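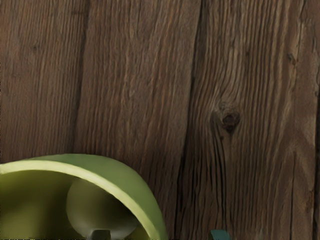

Seasonal movement in solid wood floors is a common source of complaints in older school and college buildings. Wood takes in moisture from damp air and gives it back to dry air, and its width changes as it does so. Where long boards are laid side by side with the grain following their length, the change shows mainly at the narrow, dark seams between one board and the next. Small knots, with the grain bending around them, are part of the same natural variation and make it hard to predict how any single board will behave. This report presents the results of a one-semester project on joint width and indoor humidity in two rooms at Plullatham College. It was prepared for the Building Science course and submitted on 7 June 2023.

Background

Kurklow Hall is the oldest teaching building on the Plullatham campus. Most of its rooms were carpeted over many years ago, but the Staler Room and the Marín Room kept their solid oak floors. The Staler Room is used for music rehearsals and stands empty for much of the day. The Marín Room is a reading room with tall windows on the south side and steam radiators under each window.

Over the past several winters, users of both rooms have reported gaps between floorboards. The college had considered filling the gaps in the Marín Room with a flexible compound. The Facilities Office asked whether a student group could first find out how much of the gap was permanent and how much would close without treatment once the heating was turned off. A filler placed in a joint at its widest point may be squeezed out or may put pressure on neighboring boards when the wood swells again. For that reason the timing of any repair is as important as the choice of material.

Published guidance on wood floors agrees on the general behavior. Wood moves very little along its length and much more across its width. Boards sawn so that the growth rings lie flat to the surface move more than boards sawn with the rings upright. None of this guidance could tell the college what was happening in its own building, where the subfloor is old and records of the original work have been lost.

Purpose of the Project

The project had two aims. The first was to record how joint widths changed between the end of the heating season and early summer. The second was to compare the two rooms, which have the same kind of floor but very different heating and sunlight.

The project did not attempt to judge the strength of the floors or the condition of the joists. Those matters require a licensed professional and were outside the limits of student work.

Method

A total of 400 joint positions were marked on a floor plan, divided evenly between the rooms. Positions were chosen by laying a grid over the plan and taking the nearest joint to each grid point. Positions under fixed furniture were moved to the next open joint. No marks were made on the floors themselves – each position was found again by measuring from the walls.

Joint width was measured with a set of steel feeler gauges. The largest gauge that would enter the joint without force was recorded. When a joint was packed with dirt, the loose material was removed with a soft brush before measuring. Joints that could not be cleaned in this way were kept in the data set but noted separately.

Temperature and relative humidity were logged in each room for 90 days. The loggers were placed on interior walls, away from windows and radiators. A full set of joint measurements was taken at the beginning and end of the logging period, and a smaller check set was taken near the middle. The same two group members took all of the measurements, in order to reduce differences in how firmly the gauges were held.

Results

At the start of the period the steam heating was still running, and the air in both rooms was dry. The Marín Room was the drier of the two on nearly every day while the radiators were on. Once the heating was shut down for the season, humidity in both rooms rose and the difference between them became small.

By the final measurement, 62 percent of all joints had become narrower by at least one gauge size. The remainder showed no change that the gauges could detect, apart from a small group that had become slightly wider. Most of the joints that widened were next to joints that had closed, which suggests that boards shifted as a group and that the movement collected in one place.

The change was greater in the Marín Room. Joints within the strip of floor nearest the radiators showed the widest gaps at the start and the largest change by the end. Several of these measured 2 mm or more in the first set. Joints near the north wall of the same room behaved much like those in the Staler Room.

The check set taken near the middle of the period showed little movement, even though the humidity had already begun to rise. The floor therefore appears to respond slowly. This is consistent with the thickness of the boards and with the old finish, which slows the passage of moisture through the upper face.

Packed joints changed less than clean ones. The group cannot say whether the dirt held the boards apart or whether these joints had been still for so long that dirt was able to build up. Both explanations are possible, and the method was not designed to separate them.

Discussion

The results support the view that most of the gaps reported in winter are seasonal. Filling them at the end of winter would place material in spaces that the wood will later need. In the Staler Room the group sees no case for filling at all. In the Marín Room, a limited number of joints near the radiators stayed open through the final measurement and may be suited to repair.

The effect of sunlight was harder to judge. The radiators and the south windows are in the same part of the Marín Room, so the warmest strip of floor is also the sunniest. Covering one window for the season was discussed with the Facilities Office but was not approved, as the room was in daily use for examination study.

Floor cleaning is a further matter. Both rooms are damp-mopped, but on different schedules, and the schedule for the Marín Room changed during the project. The group was told of the change after it had taken effect. Any influence on the readings is likely to be small, but it could not be ruled out.

Limitations

Feeler gauges measure in steps, and small changes within a step are not recorded. Finding each position by measuring from the walls also introduced some error, since the walls of Kurklow Hall are not perfectly straight. Repeat readings at a few positions agreed well, but this check was done only in the Staler Room.

The project covered a single spring. A full year of readings would be needed to show whether the floors return to the same widths each winter or whether the gaps are slowly growing. The moisture content of the wood was not measured directly, as the only meter available to the group used pins that would have left holes in the finish.

Recommendations

The group recommends that the college postpone any filling work in the Marín Room until the joints have been measured again in July, when indoor humidity is normally high. Joints that remain open at that time can be listed for repair, with wood strips considered for the wider ones in place of a soft compound.

The radiators in the Marín Room should be checked before the next heating season. Two of the valves could not be turned by hand, and users of the room reported opening windows in cold weather to relieve the heat. Lower and steadier heating would reduce drying of the floor near the windows.

The loggers should be left in place through the coming winter if the department can spare them. The marked floor plans, the gauge readings and the logger files have been given to the Facilities Office in printed and electronic form. A copy is kept in the department library with the other Building Science reports, together with a short note explaining how each joint position can be found again.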